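Notebook – segmentation tool, March, started 9.40

Picked up where I stopped last time: the episode splitter still chops the bag task in the wrong places. Gavetti (our labelling front end) shows one long block called "handle bag" where I want separate reach, pinch, lift and release. The policy training doesn't care what they're called, but it does care where they start.

First job was the clock offset. The left gripper stream was arriving 24 ms behind the right one, steady as anything, and I'd been blaming the camera for it! Traced it to the Fokard driver, which stamps the left packets when they leave the queue and the right ones when they enter it. Two-line fix. Replayed the old recordings through it and the two jaw-width curves now sit on top of each other during the clap at the start. Lovely to see.

Then the splitter itself. The old rule was a fixed threshold on jaw width: below the line means holding something. Fine for blocks and brackets, hopeless for film. A plastic bag closes down to nearly nothing between the fingertips, so "holding bag" and "closed on air" look the same. Tried three things:

a) Lower threshold. Made it worse, lots of flicker.

b) Jaw speed instead of jaw width. Much better on the starts. Misses slow releases.

c) Jaw speed plus hand speed, with a short memory so a segment can't end within 800 ms of starting. This is the one! It catches slow releases because the hand nearly always pauses first.

Ran (c) over all 381 episodes in the March set before lunch. It finished in just over 2 minutes, which is quick enough to rerun every time someone changes a parameter – no more overnight jobs for this. I went through the disagreements with the hand labels by eye and in a fair few of them I'd side with the code. The hand labels drift late, as you'd expect from people tapping a key.

Still wrong: regrasps. If one hand lets go and takes hold again while the other stays put, I get two segments where a person would say one. I think the answer is to segment each hand separately and merge afterwards, with the merge rule kept in the config so Nestelico can set their own. They want coarse steps, we want fine ones, and I'd rather not keep two branches.

14.15. Put the overlay into the viewer so the segment name and both jaw curves scroll along under the head view. Parked it on the bag of parts next to the white tray, with both grippers in close, as that's where (a) flickered most.
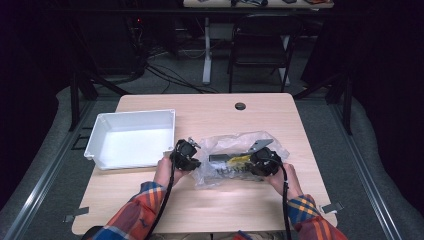 Vukadinović wrote under the draft that merging afterwards will hide real handovers, where one hand lets go precisely so the other can take over, and asked for a test on those before it goes into the main branch. Good point, and I hadn't thought of it. A handover and a regrasp look alike if you only watch one hand. The distance between the two grippers at the moment of release might be enough to tell them apart, and we already log it.

To do:
– per-hand segments, merge rule in config
– pull the handover episodes into a small test set
– plot gripper distance at release, handovers against regrasps
– push the Fokard timestamp fix on its own, it shouldn't wait for the rest
– write down what "release" means, the labelling guide has two versions

16.50. Per-hand version runs. Merge is still a stub that returns its input. Timestamp fix pushed. Leaving the distance plot for the next session, the script is in the splitter folder and needs the new log path.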